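4.3 Changing Over a Station from Hand Packing to Shared Packing

Applies to: Drunov two-arm bench stations at the Moltdale site, controller menu version 3 or later.

Shared packing moves the lifting and turning of baskets from the packer to the arms. The packer keeps inspection, labeling and the final count. Read section 4.1 before starting. The changeover takes one packer and one line lead.

1. Close the open order in Stamine and sign the packer out of the station. An order left open will continue to log against the packer's hand rate.

2. Set the station mode to HOLD. Both arms move to the rest position and stop.

3. Clear the tabletop of tools, labels and loose parts.

4. Select the basket program. Program 16 is used for the standard shallow basket. Other programs are listed in Appendix B.

5. Set the shift target to 400 baskets. Do not carry over the hand packing target of 200.

NOTE: The shift target belongs to the station. It is not used in the packer's individual record, and line leads should remove the old hand rate from the board on the day of the changeover.

6. Place one empty basket on the tabletop between the arms, open side up, long side facing the packer. Step back and set the mode to ALIGN.

CAUTION: Keep hands out of the basket while the station is in ALIGN or RUN. Use HOLD for every correction – even a small one.

7. Compare the position of the grippers with the figure. There should be one gripper at each short end of the basket, facing the other across its width.
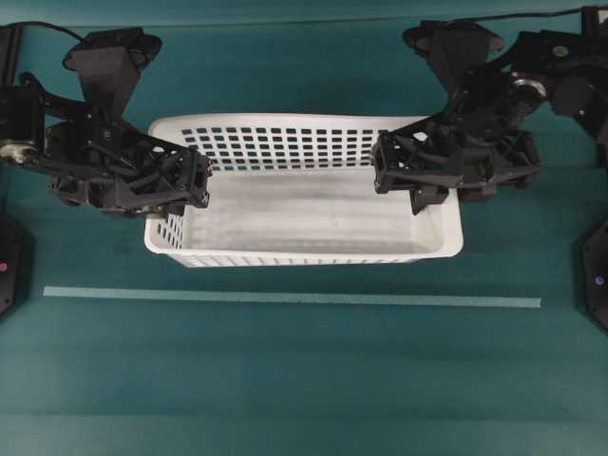 Tayla Rakena asks that line leads also allow for the change in pace: her first week on shared packing was easier on the shoulders but harder on the eyes, and she would have moved the inspection break forward by an hour if the schedule had let her. Break times can be edited under Station > Shift > Rest.

8. If either gripper is out of position, return to HOLD, move the basket and repeat step 6. After a third failed attempt, call Pirihi support.

9. Set the mode to RUN. Stay at the station for the first 3 baskets and inspect each one by hand.

10. Record the changeover in the station log with the names of the packer and the line lead.

NOTE: Packers who have not completed the half-day course stay on hand packing. Their stations are not to be changed over to cover an absence.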